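Play Kitchens and Pretend Food
Thread: Green colander, what do you all use yours for?
5 Jun 2019

mossypebble
So I finally caved and started a proper play food collection, and I'm way more excited than a grown adult should be! The piece I keep coming back to is the colander. I bought it as filler and now I want one in every color. Soft green, smooth curved rim, little oval holes up the side. I could look at that rim all day.

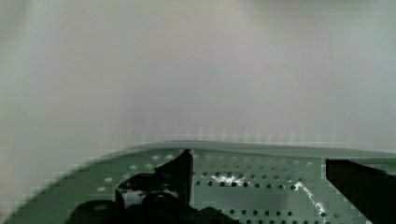 Re: Green colander
duterdad
Nice one! We have a Duter set and the colander is the only thing that gets used every single day. Ours is a hat, a boat and a turtle shell (the turtle phase started in May and is still going strong). What else is on the table with it? Show us the food!

Re: Green colander
mossypebble
Glad you asked! Ketchup on the plate, strawberry on one side and orange slice on the other, and a strawberry in the small blue bowl. The mug is a light green that goes so well with the colander, and I parked it next to the toaster oven for a sort of breakfast corner. I love how the red pops on a white table. 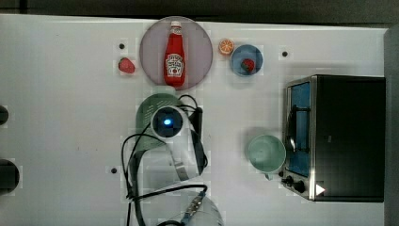
Re: Green colander
Oluwaseun Garba
Love the colors, but I have to disagree on the ketchup. A bottle on the plate bugs me! Plates are for food. I'd put the orange slice there and stand the ketchup by the mug. I run a pretend cafe corner at our library and kids copy whatever layout they find, so if the bottle starts on the plate it stays on the plate.

Re: Green colander
koo_koo_kitchen
Nah, leave it. My two put the bottle on the plate every time, and then they serve it to me with a napkin. Ketchup is dinner at our house. I'm with mossypebble.
Question about the colander though, are the holes in the bottom lined up or random? I have a Prarel one with star shapes and rice gets stuck in it constantly (real rice, sensory bin, my own fault).

Re: Green colander
mossypebble
Rows! Small round ones that follow the curve, and the plastic has enough shine that you get a bright streak of light right across them. Haven't tried it with rice, so I can't help you there.

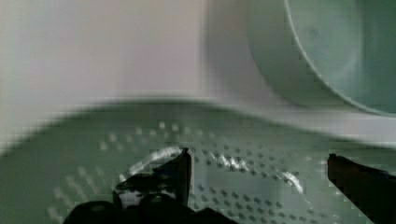 Re: Green colander
drivus_fan
Round holes are so much easier to clean than stars. Run it under the tap, done. I have 344 pieces of play food in bins (yes, I keep a list, yes, my sister laughs at me) and I've tossed every strainer with fancy cutouts.
Do you have any food with a peel? Drivus used to make a banana I was crazy about, and I looked for 2 years before I found another one.

Re: Green colander
mossypebble
344!! I'm so jealous. And yes to the banana! It's peeled, with the flaps spread out and the white tip showing, and I gave it a spot of its own away from the plate and the bowl so there's room to play with it.

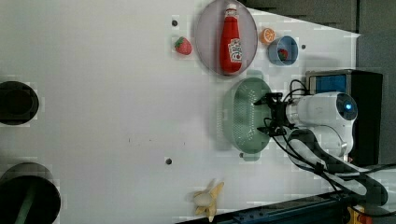
I'm still torn on where the fruit should live. Part of me wants both strawberries in the blue bowl, but then the left side of the plate looks bare to me. Oluwaseun, I'll try your orange slice idea this weekend and report back, but the ketchup may put up a fight.

Re: Green colander
Oluwaseun Garba
Fair enough! Try the banana in the colander too. Ours sells for 30 cents at the cafe, or 200 dollars if the cashier is four.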